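Modul Beschaffung und Projektplanung in der Automatisierung
Begleitskript zur Einheit 4: Ausrüstung planen, budgetieren und abrufen
Lehrgebiet Produktionsorganisation, Kinitz
Verantwortlich: Oľga Hrubý; Übungsteil: Arsen Zhuravel
Stand: 18. November 2023

4.1 Gegenstand der Einheit

Die Einheit behandelt die Beschaffung einer Arbeitszelle mit zwei Roboterarmen für das Greifen und Einpacken wechselnder Gegenstände. Vorausgesetzt werden die Begriffe aus Einheit 3 (Lastenheft, Pflichtenheft, Abnahmekriterium). Investitionsrechnung im engeren Sinn ist Gegenstand der Einheit 6 und wird an dieser Stelle nur gestreift.

4.2 Vom Arbeitsinhalt zur Stückliste

Ausgangspunkt jeder Planung ist der Arbeitsinhalt. Wer mit dem Katalog beginnt, legt Reichweite und Traglast fest, bevor bekannt ist, was gegriffen werden soll. Im Lastenheft sind daher zunächst die Gegenstände zu benennen, und zwar nach Form, Oberfläche und Nachgiebigkeit: Obst und Gemüse, Süßwaren in Beuteln, eine Stofftasche als Zielbehälter. Erst danach folgen Greifer, Kameras und Aufbau.

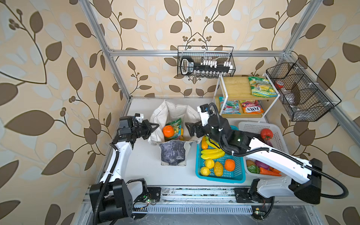 Die Stückliste wird in vier Gruppen geführt:

A Arme, Greifer, Steuerung
B Gestell, Tischplatte, Befestigung, Kabelführung
C Kameras, Beleuchtung, Rechentechnik
D Körbe, Regale, Arbeitsgegenstände, Verbrauchsmaterial

Gruppe A zieht erfahrungsgemäß die gesamte Aufmerksamkeit auf sich. Überschreitungen entstehen dagegen überwiegend in B und D. Aluminiumprofile, Winkel und Kabelkanäle werden häufig unter »Sonstiges« zusammengefasst und später einzeln nachbestellt, jeweils mit eigenen Versandkosten. Für die Übung gilt: Eine Sammelposition darf 170 Euro nicht übersteigen. Was darüber liegt, ist aufzugliedern.

4.3 Laufende Kosten

Lebensmittel sind als Verbrauchsmaterial zu planen, auch wenn teilweise Nachbildungen verwendet werden. Für Gruppe D ist im Übungsfall ein Monatsansatz von rund 200 Euro vorzusehen. Textilien (Taschen, Decken, Teppiche) werden gesondert ausgewiesen; sie verschmutzen und nutzen sich an Kanten und Säumen ab. Kabelschläuche und Greiferbacken sind Verschleißteile und gehören in den Ersatzteilplan, nicht in die Erstausstattung.

4.4 Erweiterung des Arbeitsinhalts

Ein häufiger Planungsfehler betrifft den Übergang von festen zu biegeschlaffen Teilen. Ein Greifer, der eine Zitrone sicher fasst, ist damit für ein flächiges Textil noch nicht geeignet. Zu prüfen sind mindestens die Öffnungsweite, die freie Höhe über der Tischplatte, der Abstand zu Wänden und Anbauten sowie die Sicht der Kameras bei angehobenem Stoff.
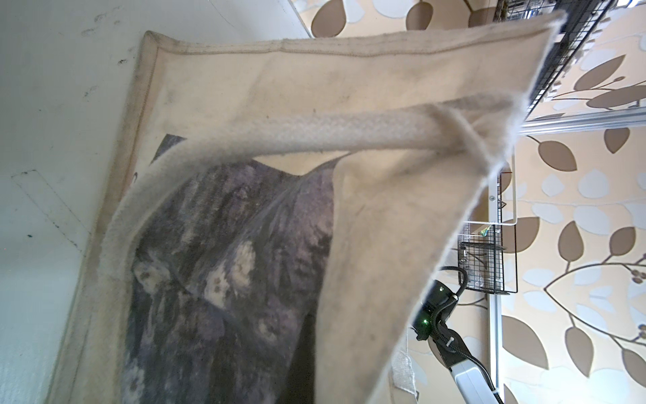
Für die Erweiterung ist ein eigener Abruf vorzusehen. Im Übungsfall beträgt die Rücklage 2.000 Euro; sie wird erst nach bestandener Teilabnahme freigegeben. Die Teilabnahme umfasst feste Teile und Beutelware. Über die Freigabe entscheidet die Projektleitung schriftlich – eine mündliche Zusage gegenüber dem Lieferanten bindet das Haus unter Umständen trotzdem und ist zu unterlassen.

4.5 Angebotsvergleich

Der Übungsmappe liegen Angebote der Firmen Jindine, Roken und Orakzai bei. Sie sind nicht unmittelbar vergleichbar. Jindine bietet Gestell und Montage als Paket an, Roken weist beides getrennt aus. Bei Orakzai fehlt die Kabelführung; die Position ist zu erfragen und bis zur Antwort mit dem höheren der beiden anderen Werte anzusetzen.

Vor dem Vergleich sind alle Angebote auf die Gruppen A bis D umzuschlüsseln. Skonti bleiben außer Ansatz. Lieferzeiten werden ab Auftragsbestätigung gerechnet; bei Bestellungen im August ist die Betriebsruhe der Lieferanten zu berücksichtigen.

4.6 Übungsaufgabe

Erstellen Sie in Gruppen eine vollständige Stückliste nach 4.2 sowie einen Abrufplan mit zwei Stufen. Begründen Sie jede Abweichung vom günstigsten Angebot in höchstens drei Sätzen. Der Umfang der Erläuterung beträgt 2 Seiten ohne Anlagen.

Die Abgabe erfolgt über das Sekretariat in Papierform. Rückfragen zu den Angebotsunterlagen sind an Arsen Zhuravel zu richten, Rückfragen zur Bewertung an Oľga Hrubý.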